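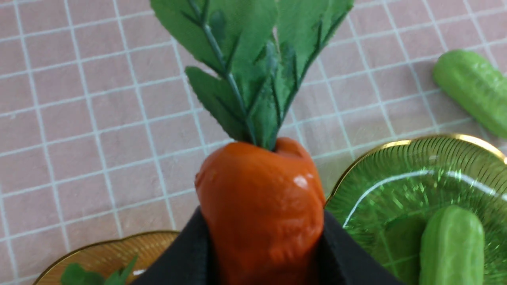
One reviewer of the workshop version of this paper asked why we compared fingers at all, given that in the reviewer's experience most failed grasps of small toys come from the controller closing too early or too hard, and a better controller would make the choice of fingers unimportant. The comment was fair, and the workshop data could not answer it. We had changed the fingers and the controller together between the first and second rounds of trials. The study in this section was run again with the two factors separated.

**Figure 4.** Wrist camera view with a toy carrot between the two gripper fingers. The leafy top fills much of the upper part of the view. Two toy cucumbers and the scalloped edges of the green and gold plates are also in view.

## 4 Comparing Fingers and Controllers

### 4.1 Hardware

All trials used one Senach arm fixed to the table, with a two-finger parallel gripper. Two sets of fingers were tested on the same gripper body. The Sastley set is rigid with a flat contact face. The Bitodell set has the same outer length but a compliant face that gives slightly under load. Both sets are black, and we left them that way so that the appearance of the fingers in the wrist camera would change as little as possible between conditions. The outlines still differ near the tip, and we come back to this in Section 4.5.

The wrist camera sits behind the fingers and looks forward between them. It was not moved or refocused when the fingers were changed. The mount has two locating pins, and we checked the camera pose against a printed target after every swap. On two occasions the pose had shifted and the mount was reseated before any trials were run.

Two controllers were tested. The first is the position controller supplied with the arm. It closes the fingers to a commanded width and stops, with a fixed limit on motor current. The second is the Osagie controller, which runs at 1,000 Hz and closes until the estimated contact force reaches a threshold, then holds that force while the arm lifts. Both received the same grasp pose from the same policy, and neither could change the pose once closing had begun.

### 4.2 Objects and table setup

We used three toy vegetables: a carrot, a cucumber, and a radish. The carrot has a glossy, uneven body with shallow grooves and a bunch of artificial leaves at the top. The cucumber is oblong with rounded ends and has no leaves. The radish is round and carries a shorter bunch of leaves. The objects were chosen because they had caused different kinds of trouble in the workshop trials. They are not meant to stand for household objects in general.

The table was covered with a pale pink cloth printed with a grid of thin white lines. The green plate and the gold plate seen in Figure 4 were used as targets for placement. The green plate is translucent, and its ribbed surface throws reflections that change as the camera moves. We kept it in the study for that reason. An earlier version of the setup used plain white plates, and the detector was noticeably better there than on anything we tried later.

The lights were left at one setting for the whole study and the blinds were kept closed. Extra vegetables were placed on the table and on the plates as distractors, using a list of layouts prepared before the first trial. Each layout was used once in every condition, so all four conditions saw the same arrangements.

### 4.3 Procedure

Each combination of fingers and controller was run for 48 trials, split evenly among the three objects. The order of conditions was shuffled by day, and the fingers were changed at least once every day. A trial started with the arm at its home pose. The policy selected a grasp on the named object, the arm moved in, the fingers closed, and the object was lifted, carried to the target plate, and released.

A trial was marked as a success if the object came to rest on the target plate without touching the table after the lift. Everything else was a failure. We sorted failures into the following types:

- **Missed grasp:** the fingers closed without holding the object.
- **Slip:** the object was lifted and then fell or slid out before release.
- **Rotation:** the object stayed in the fingers but turned far enough that it landed off the plate.
- **Wrong object:** the arm picked up a distractor.

Failure types were assigned from video after the trials. Two of the authors labeled every failed trial separately, without being told which controller had been used. It was not possible to hide which fingers were used. Where the labels did not agree, the authors watched the clip together and settled on one. Most of these cases were slips that began as rotations, and we labeled them by how they ended.

The force threshold of the Osagie controller was set once, on the cucumber, before the study. We did not tune it for each object. Tuning would probably have helped with the carrot, but it would have given the force controller information that the position controller did not have. In the same way, the commanded width for the position controller came from the detector's estimate of object width, with a fixed margin taken off.

### 4.4 Results

| Fingers | Controller | Failures in 48 trials |
|---|---|---|
| Sastley | Position | 11 |
| Sastley | Osagie | 7 |
| Bitodell | Position | 5 |
| Bitodell | Osagie | 4 |

Changing the fingers reduced failures under both controllers. Changing the controller helped with the rigid fingers and made almost no difference with the compliant ones. With this number of trials we do not read anything into the gap between the last two rows.

The carrot accounted for more failures than the other two objects put together. With the Sastley fingers and the position controller, most carrot failures were rotations. The body is not the same thickness along its length, and when the flat faces met a raised part of the surface, the carrot tended to pivot around that point during the carry. The Osagie controller closed more firmly on these grasps, which removed some of the rotations but not all of them. The Bitodell fingers deformed around the raised part and the pivoting was less common.

Cucumber failures were rare in every condition. The radish fell between the two. Its failures were mainly missed grasps in which the policy aimed too high, toward the base of the leaves.

The leaves caused a problem that neither controller could address. When the carrot was held upright, as in Figure 4, its leaves took up a large share of the wrist view, and the detector sometimes lost the plate during the carry. The arm then continued toward the last known plate position. This was usually good enough, as the plates did not move during a trial, but it left no way to correct for rotation. We saw it with both finger sets.

Wrong-object failures happened only among the cucumbers, when a distractor lay close to the one the policy had been asked to pick. We count them in the table for completeness. They say nothing about the fingers or the controller, and removing them does not change the order of the rows.

### 4.5 Discussion

On the question raised by the reviewer, our answer is that the controller does matter, but on these objects it did not make the choice of fingers unimportant. The better controller on rigid fingers still failed more often than the simpler controller on compliant ones. A controller that could adjust the grasp pose after first contact might close the gap. The Osagie controller supports this in principle — we did not use the feature, as the arm's interface adds a delay that we could not measure reliably at the time of the study.

There are several limits to keep in mind. First, the policy was trained in August on recordings made with the Sastley fingers only. If the shape of the fingertips in the wrist view affects grasp selection, this should have favored the Sastley set, so we do not think it explains the result. We did compare the selected grasp points on matched layouts and found no consistent shift between finger sets, though the comparison was done by eye on overlaid images.

Second, the compliant faces wear. Toward the end of the study the Bitodell pads had a visible groove near the tip. We did not replace them, and we did not see failures increase on the last days, but a longer study would need a schedule for changing pads. The rigid fingers showed no wear that we could find.

Third, all three objects are light. The force threshold was low enough that either finger set could hold any of them without reaching the current limit. Heavier objects may well reverse the ordering, particularly with a compliant face that flexes under side load during a fast carry.

For the remaining experiments in the paper we use the Bitodell fingers with the Osagie controller. The position controller would have done nearly as well here, and it is simpler to set up. We chose the force controller mainly for its logs, which record estimated contact force through the whole carry and are used in the slip analysis in the next section.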